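I bought the Orness folding table in May, mostly because our old kitchen table had finally started to lean like a tired horse, and I have to say I've grown terribly fond of it! It cost a good deal less than the Skallus I'd been eyeing at the shop in Brekedville (100 dollars less, which paid for a very nice lunch and then some).

## Putting it together

Two of us had it standing in 25 minutes, and that includes hunting for the little wrench, which was taped under one of the leaves. The legs lock with a good solid click. I do wish the feet had softer pads, so we added felt ones.

## Spills and stains

We are a juice family, and a white top made me nervous. So far orange juice, tea and even beet water have come off with a damp sponge, though I wouldn't leave mustard sitting overnight.
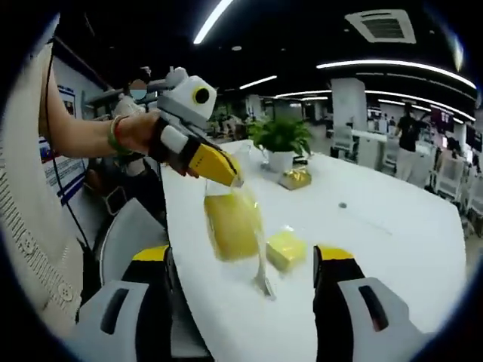
## Folding it away

With both leaves down it tucks behind the sofa, and I can manage that by myself on a Saturday morning before the grandkids want the floor. The hinges squeaked for the first 3 weeks. A drop of oil fixed two of them, and the third still chirps when the weather's damp.

Four and a half stars from me, and I'd buy the matching bench if they'd only make it in white.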